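**Kelldale students teach a robot arm to tidy a drawer**

KELLDALE — Students in the robotics club at Kelldale Community College are spending the term on a job most people finish in a few seconds: putting small wooden blocks away in a drawer.

The club meets Sunday afternoons in the automation lab on the second floor of the Keskinen Building. Members are working toward the Valela Student Challenge in December, where each team's arm has to open a drawer, put blocks inside and shut it again with no one touching the controls.

Saadet Türkmen, who teaches the college's introductory automation course and advises the club, said the drawer task was chosen for its difficulty. The previous club project had the arm pick up a block and set it on a marked square.

"They had that one working in three weeks," Türkmen said. "The drawer is a different kind of problem. You have to pull on something that moves, and then you have to remember it moved."

The students guide the arm through the task by hand, and a computer records the positions of the joints along with video from two cameras, one near the gripper and one watching the table. The recordings are then used to train a program that runs the arm by itself. The club has set a goal of 300 good recordings before the end of the term. It has 80 so far.
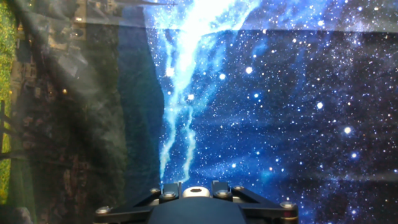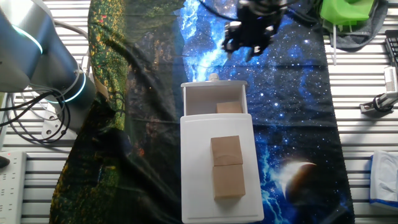

Türkmen said the part of the task that takes the most practice is letting go of a block in the right place. A student who releases too early can hit the rim of the drawer, and one who waits too long can push the whole unit across the mat. The starting layout is also changed between recordings. One arrangement has a block already lying in the open drawer, against the back wall, and two more in a column on top of the white housing, so the arm has to deal with the upper surface without disturbing what is inside. Others start with the drawer closed and the blocks on the table.

The club also changes what lies under the drawer. Challenge rules allow the judges to bring their own table covering, and teams do not see it until the morning of the event. Last year two teams had programs that worked well on a plain gray table and failed on a checked one. Kelldale's members now practice on several printed mats, including a night-sky design full of stars, and plan to record on each of them before they begin training the final version.

Money for the project came from the college's student activities fund and from Hukport, a packaging company in town that hires graduates of the two-year automation program. Hukport gave the club $3,464, which went toward cables, a storage drive and the entry fee. The company has also offered to let members visit its packing line this fall.

Most of the students in the club are in their first year, and several had never written a program before they joined. New members start by learning the emergency stop and the rules for standing near the table. After that they take turns guiding the arm, with a second student watching the video for dropped blocks or a blocked view. Bad recordings are thrown out the same day.

An early version of the program, trained on a small set of recordings, opened the drawer on most tries but often closed it before the last block was in. Türkmen said she expects that to improve with more recordings, though she has asked the students to look first at how they end each one. Some had been closing the drawer in a hurry.

At the challenge, each team gets two runs and is scored out of 100. Points are given for opening the drawer, for each block stored and for closing it fully. A team loses points if the drawer unit leaves the mat.

The club is open to all enrolled students, and no experience is needed. Meetings begin at 2 p.m. Anyone who wants to watch a practice session can sign in at the front desk of the Keskinen Building.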